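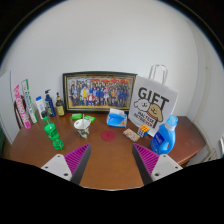
2 min read

From: Emlyn Dafis
To: handheld-rules list
Subject: Re: Draft 6, clause on tabletop layout

Dalia Paju wrote:
> I like draft 6 a lot, but I'm stuck on the layout clause. It says
> the table should be "varied". Varied how? At Ferkham one person
> puts out two mugs and calls it done, and the next person empties
> a cupboard. Can we say something firmer before Petham signs it off?

Dalia, yes please! I've wanted to firm this one up since January, and your mugs have finally pushed me into it.

My suggestion is that we stop saying "varied" and name the kinds of difference we want. Something tall next to something flat — a pump bottle and a coaster, say. Something that gives when you squeeze it, like a paper cup with a lid and straw. Something small with hard edges (a Rubik's cube is lovely for this). And at least one thing with a handle, which a detergent bottle covers nicely.

I'd also like a line on the pads. Look at both before the first pick and again every 60 picks, and write down which pair is fitted. Rimantas changes his after around 300 and I'd be happy to copy that, but I'd keep it as advice for now.

On backgrounds, Prasanna wants plain walls only. I'd leave people free to have a picture or a bag standing at the back, as long as it stays put for the whole session and nothing with a name or address on it can be read. Bilon already works that way and their notes are a joy to go through!

Does anyone object to bottles with liquid in them? Draft 6 says nothing at all — I'd allow them with the cap screwed down.

Send me wording, however rough, and I'll fold it into draft 7.

Emlyn

Last updated: August 19, 2022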